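Terncombe Neighbours Help Board
Home and Garden > Furniture and floors

Oiled table gone dull and sticky, what now?

Posted by Saarela, 2022-02-18

I oiled our wooden table in September and it has had the feel of a licked lolly ever since. I used Dreltever hard oil, two coats, put on thick because I'm generous. Post sticks to it. Do I sand the lot off or wait for it to dry in its own time, like the tin says?

I'm after the finish on the tables at the Trinness workshop: pale, smooth, a bit of a sheen and no grip on your sleeves.
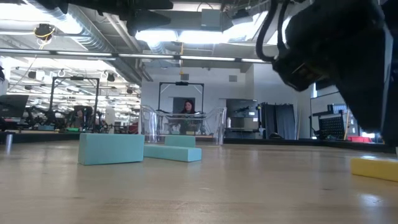 I have 21 days before my in-laws come to stay and judge it. Sanding means dust in everything, and I've been told oil over oil is fine, though the person who told me also varnished a bread bin.

terncombe_tony

Just put a cloth on it. Problem solved. We've had one on ours for years and I couldn't tell you what colour the wood is.

plainshavings

Don't sand yet. You left too much oil on the top and it has gone gummy. Rub it with white spirit and a fine green scouring pad, along the grain, windows open, then wipe it with a clean rag. Leave it 2 days. If it still grabs, do it again.

Then one thin coat, and wipe off everything you can after ten minutes. It'll feel like you've wasted the oil. Good. Lay the rags flat outside to dry, as balled-up oily ones can catch fire by themselves.

If you do end up sanding, follow the strips and stop at 240 grit.
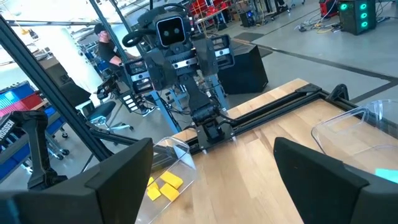

Pale butcher-block top, with the long strips to sand along.

Saarela

Scouring pad bought. Cloth also bought, in case.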